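Bendosville Computer Reuse Group
Minutes of the Saturday meeting, back workroom
Minutes taken by Beryl Goodall

1. Opening
The meeting opened a little late while the heating was switched on. The minutes of the last meeting were accepted with one correction: the delivery from Laitinen was counted as 153 and it must be 155 desktop computers.

2. State of the Laitinen delivery
All towers are now registered in the Ondero list. The first of them have been opened for sorting of parts. It was agreed that every tower is laid on its side on the slatted table before any part is taken out, and that the side panel stays together with its case. 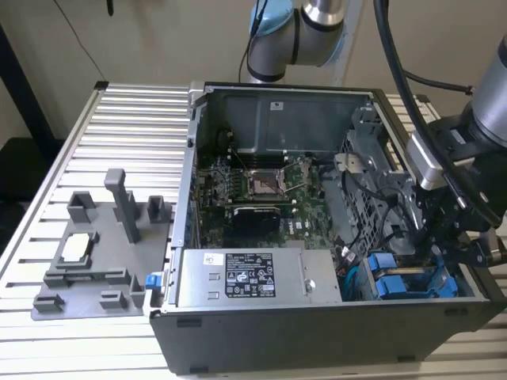
The order of work was discussed for a long time. Some members want to take the power supply first, others want to begin with the drives. Decision: drives first, then graphics card if there is one, then memory, and the power supply last. Drive carriers go back in the case they came from.

3. Processor sockets
Open sockets were discussed. The pins bend very easily and one bent pin makes the board useless for us. Decision: no tools are put down inside an open case, and a socket without processor gets a plastic cover on the same day. Covers are in the drawer under the label printer. We have 90 of them, so more must be ordered before June.

4. Cables
Cables that belong to the case stay in the case — also the thin ones. Last month several were thrown in the mixed box and it took a whole evening to find the right ones again.

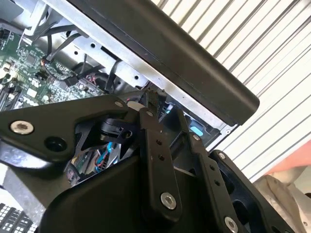

Loose wires must be tied before the side panel is put on again. The paper ties are preferred, as the plastic ones have to be cut each time.

5. Money
The balance is 2433 dollars. The quote from Liltau for anti-static bags was read and accepted. Two members voted against because they find the bags too big for memory modules.

6. Power supplies
It was proposed to keep every power supply whose label can be read completely, and to send the others to metal recycling. The label must be compared with the list before testing, and the result is written on tape. Please do not write on the label itself.

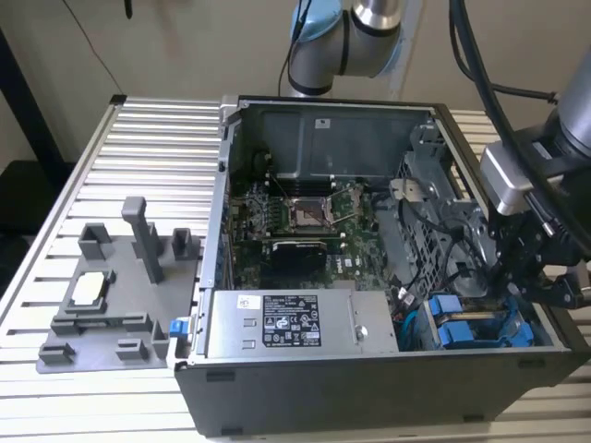
Beryl Goodall objected that tape falls off after some weeks on the shelf and asked for tie-on tags in place of it. After short discussion the tags were accepted. The tape that is left can be used for the boxes.

7. Any other business
The label printer needs a new roll. The key for the side door is again on its hook — please leave it there.

The meeting closed at 9 in the evening.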